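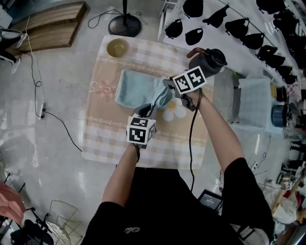 Section 3: Planning and budgeting for your hand-held gripper kit

I wrote this section after the first place I set up, when I bought everything in the wrong order and had to send half of it back. If you already have your grippers and a table waiting, skip to 3.4. Everyone else, please read it through before you fill in an order form, and have a pencil handy!

3.1 Decide what you're going to handle

Before any money moves, write down the jobs you want to record in your first month. Towels, cups, cutlery, whatever it is. My first list had nineteen jobs on it and we did four of them (Armindo Bastos still has that list pinned up, thank you, Armindo). The list decides the jaws, and the jaws decide a fair bit of the price.

1. Write the list.
2. Cross out anything heavier than a full kettle. The standard jaws aren't meant for it.
3. Mark each job "one hand" or "two hands". Folding cloth is always two.
4. If you've marked even one job as two-handed, budget for a pair. Don't buy a single and plan to add the second later. The Candov grippers come matched, and you'll pay more for two singles than for a boxed pair.

Note: soft jaw pads wear out faster on towelling than on anything hard. I order 5 spare sets per pair of grippers and have never been sorry.

3.2 What goes on the order

This is the order I use now for one station. Change it to suit, but read the notes first.

Gripper pair, with wrist straps: one
Marker cubes: two fitted, two spare
Data cables, long: two, plus one spare
Head camera and mount: one
Small display for checking the recording: one
Floor stand with a weighted base: one
Power strip: one
Table, cloths and things to handle: see 3.3
Jaw pads: 5 sets

The spare cubes look like a luxury. They aren't. The printed squares get scuffed, and once a corner is scratched the tracking starts to wander and you can lose a whole afternoon wondering what's wrong with your software. Joana Torres keeps her spares in a sandwich box with a sheet of kitchen roll between them, and I've copied her.

Caution: do not print your own markers on office paper and glue them over the old ones. Glossy paper catches the light, plain paper curls at the corners, and either way you'll be peeling it off again.

Cables are where I went too cheap. Measure from the computer to the table, then along the floor, up the table leg and out to the far edge of the cloth, and then add a full arm's length on top of that. The cable runs back along the forearm, so it has to follow you when you reach. A short one tugs at the wrist just as you're lifting a corner of cloth, and you'll see it in every recording.

3.3 The cheap things

People budget carefully for the electronics and then forget they need a table. I put aside 200 for the household bits and I nearly always spend it. Don't buy everything new. Patterned tablecloths, old bowls, a kettle with a proper handle, a couple of towels in a colour that stands out from the cloth: charity shops are perfect for this, and the odd shapes are a good thing.

1. Buy at least two tablecloths with different patterns. Checks and flowers are both fine, and so are the two together.
2. Buy towels in pairs, so you can carry on when one is in the wash.
3. Get a few lidded bins for props that aren't in use. You will run out of surfaces much sooner than you think.
4. Keep the receipts in one envelope. I know. Do it anyway.

Note: wash new towels before you record with them. They're stiff out of the packet and they fold quite differently afterwards.

3.4 Measuring up the room

Bring a tape measure and somebody to hold the other end. Blagoje Janevski does this with me and he's much stricter than I am, so the steps are his.

1. Put the table where it's going to live, and stand at it as if you were working.
2. Stretch both arms out over the cloth. Check you can reach the far edge without your stomach pressing on the near one.
3. Walk right round the table. If you have to turn sideways anywhere, move something.
4. Look down at the floor for shine. A polished floor near a window can throw a strong glare up towards the camera, so plan on a blind or a big mat and put it in the budget now.
5. Mark where the cables will cross the floor and price up enough cable cover to go over them.

Caution: loose cables on the floor are the commonest trip hazard at a station like this. The person wearing the head camera is looking at their hands, not their feet. Have covers down before you start regular sessions.

3.5 Adding it up

Our first station at Moreira came in 248 over what I'd asked for, and nearly all of that was cable, pads and postage. Now I make three columns: kit, household, and "running". Running means everything you'll buy again, so pads, cubes, towels, tape. Most first budgets have no running column at all, and then September comes and you're asking for more money with a rather red face.

Faith Ondieki, who signs off our orders, likes to see a price per station and not a price per gripper. I'd do the same if you're planning more than one. It makes it much easier to see whether a second station is worth having yet. (We waited until the first was booked most afternoons.)

If you're comparing suppliers, ask each of them these before you look at the price:

Are the jaws sold separately from the gripper body?
Are wrist straps in the box, and can they be swapped for a smaller hand?
How long is the supplied cable?
Who pays the postage on a repair?

Jeltov quoted us less for the grippers, but the straps and cables were extra and by the time I'd added them in there was hardly anything between the two. Ask for one total with everything on it.

3.6 Before you send the order

1. Check the list in 3.1 against the order in 3.2, line by line.
2. Check there's somewhere to lock the grippers away overnight.
3. Ask whoever will be wearing them to try a pair on. Mafalda Pinheiro has small hands and the standard strap slid straight off her, so we changed ours before ordering.
4. Put the order number on the Wikidar page for your station, along with the delivery address.

When the boxes arrive, leave the grippers in their foam and go to Section 4, which begins with charging the display and fitting the cubes.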